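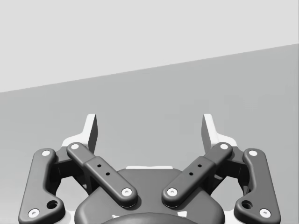
What is a boundary review?

A council is a group of people elected to run local services. These services include bin collections, libraries, street lights and some schools. Every council looks after one area, and the edge of that area is called its boundary.

You cannot usually see a boundary when you walk across it. It is a line on a map, and the map is kept as a legal record. Sometimes the line follows a river or a main road. Sometimes it runs along the backs of gardens, or through the middle of a field where a hedge used to be.

A boundary review is the formal process for deciding whether the line should move.

Why would a boundary need to move?

Most boundaries were drawn a long time ago. After that, towns grow. New houses may be built right across the line, so that one side of a street belongs to one council and the other side belongs to its neighbour. The two sides may have their bins emptied by different lorries and pay different amounts of council tax.

The number of people matters as well. Each council area is divided into smaller parts called wards, and the people in a ward elect one or more councillors. If one ward has far more voters than another with the same number of councillors, each vote in the larger ward counts for less. A review can make the wards more equal.

The Grellside example

Grellside and Nidside are next to each other. For many years the boundary between them followed a stream. The stream was put into an underground pipe, and the Karagiannis estate was built on top. The estate has 19 streets and 382 homes. The old line still went through it, and 2 of the streets were split along the middle.

Families on the split streets had a practical problem. Children who lived opposite each other were in different areas for school places. When a street light broke, people often reported it to the wrong council and then had to report it again.

In January, both councils asked for a review.

Who carries out the review?

The councils do not decide by themselves, as each of them could gain or lose from the result. A separate person, called a reviewing officer, does the work. In this review the officer was Glykeria Lazaridis. A reviewing officer must not be a councillor and must not belong to a political party during the review.

What happens, step by step

Step one is collecting information. The officer looks at maps, the list of voters, and plans for any new houses. The list of voters is called the electoral register.

Step two is the draft proposal. This is a first version of the new boundary, drawn on a map with written reasons beside it. Anybody can ask to see it.

Step three is the consultation. To consult means to ask for people's views. Residents can write a letter, fill in a form or speak at a public meeting. Children can take part too, even though they cannot vote. A written comment from a ten-year-old is recorded in the same way as a comment from an adult.

Step four is the final report. The officer reads all the comments and may change the draft. The report must say which comments led to a change, and give reasons where a popular suggestion was turned down.

Step five is the order. An order is a legal document that makes the new boundary official. It gives a date when the change begins. The order for Grellside and Nidside was signed on 4 July 2024, and it moved the whole estate into Grellside.

What counts as a good reason?

A comment does not have to be long. It does need to be about the things the officer is allowed to consider. These are:

The number of voters in each ward
Whether the line is clear and easy to follow on the ground
Which shops, schools and bus routes people use
Whether local services would be simple to run

House prices are left out. So is the question of which party might win the next election.

Sotiris Kokkinos, a Nidside councillor, argued that the new line should follow Clestotitz Road. His reason was that a road is easier to find than the path of a buried stream. The officer agreed, and the final map uses the centre of the road for most of its length.

What changes for the people who live there?

Their homes stay where they are, and nobody has to move. The people who own or rent a house go on owning or renting it. The changes are in who provides the services. A family may get a new bin calendar, a different councillor and a council tax bill from a different office. Children who already have a school place keep it.

Addresses often stay the same, because postcodes are set separately from council boundaries – a postcode tells the post where to go and has nothing to do with voting.

Words to know

Boundary: the legal edge of an area.
Ward: a part of a council area that elects its own councillors.
Electoral register: the list of people who can vote.
Consultation: a set period when people can give their views.
Order: the document that makes a decision law.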